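From the Workshop Floor: The Laundry Cell Gets Its March Service

Those of you who visit us at Skarness know the laundry cell in the back room. For readers in Otmont who have only seen the reports: it is a humanoid with two arms and two five-jointed troubles, as we call its hands, and it works with one front-loading washing machine and one wicker basket. In March it was stopped for service, and I was asked to write down what we did, so the Otmont team can do the same with their cell before the summer.

The reason for the stop was a small one. The log had shown fault 1504 on the left arm several times in one week. This fault means the wrist did not come to the angle it was asked for in the allowed time. It clears itself when the arm goes back to the start position, and for this reason we had let it go too long. Dagný Hedegaard looked after the arms this time and I looked after the washer side, the cables and the notes.

We began with the reach check, without any clothes. The basket goes on the floor beside the open door, the left hand is sent over the basket and the right hand is sent into the drum. Then we hold both arms for two minutes and read the joint values.

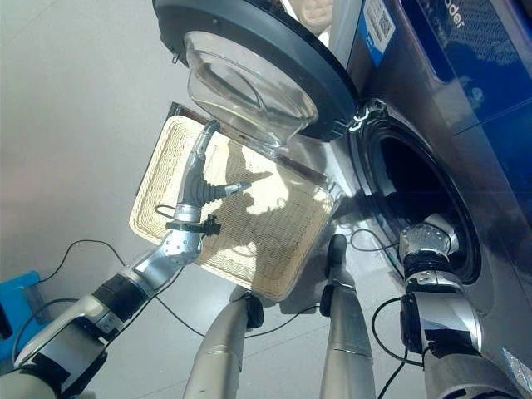 Reach check with the basket empty, left hand above it and right arm in the washer opening.

The right arm passed at once. The left wrist was late, but only when the forearm was turned far to the outside. Dagný opened the wrist cover and found that the cable inside had been pulled tight by a clip which somebody (I am afraid it was me, in the autumn) had fixed one hole too low. With the clip moved up, the cable had its slack again and the wrist turned freely by hand. She replaced the clip also, as the old one had a sharp corner.

Please look at this clip in Otmont. It is the third one counted from the elbow, and you can reach it with the short hex key. You do not need to take off the hand.

After this we did the lifting check with dark clothes. Dark clothes are the difficult case for our cell, the cameras do not separate one black thing from another black thing very well, and the hand often closes on a fold and not on an edge.

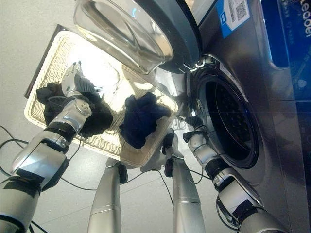

The grip force was set too high from the last project at Hviid, where the cell handled heavy towels. For thin clothes this makes the fingers close past the point where they can feel anything. We brought it down from step 4 to step 3 and did the check again from the beginning. I would ask everybody to write the grip step on the sheet on the door when they change it. The sheet has a column for this and the column is mostly white.

The fingertips come next in the list. They should be wiped with a damp cloth and then with a dry one, never with alcohol, which makes the rubber hard. Lint also collects in the small openings at the finger joints, and it is better to take it out with a soft brush than with compressed air. Air pushes the lint deeper in, and then you have to open the finger.

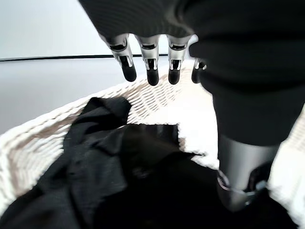 If your arm wears a fabric sleeve, pull it back from the wrist before you brush and look for worn places. When you put it on again, move the wrist slowly to both ends by hand and see that the fabric does not go into the joint. We keep spare sleeves in Irmont, in the same cupboard as the belts. Write to me if you need one, delivery takes some days.

The last check is the basket lift with both arms. It is hard on the shoulders, so we leave it for the end, when everything is warm. The two arms must share the load, and you see in the log quickly if one of them is doing more work than the other. Ours were nearly equal after the left wrist was put right.

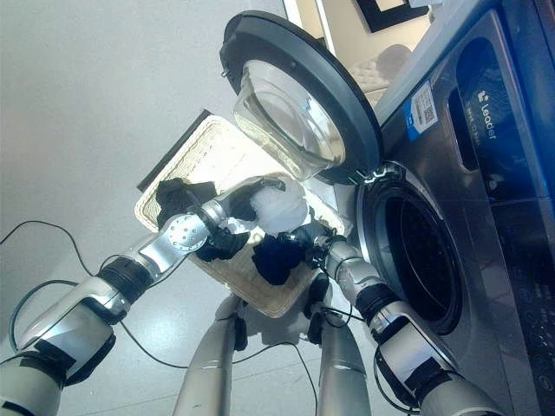 Basket lift with clothes in the basket, at the open door of the washer.

On Thursday the cell went back to its normal program. Fault 1504 has not come again up to the moment of writing, and I will report in the next issue if it does. The service list with our corrections is in the shared folder under Skarness. Page two has the new torque values for the wrist cover screws, please do not use the old page.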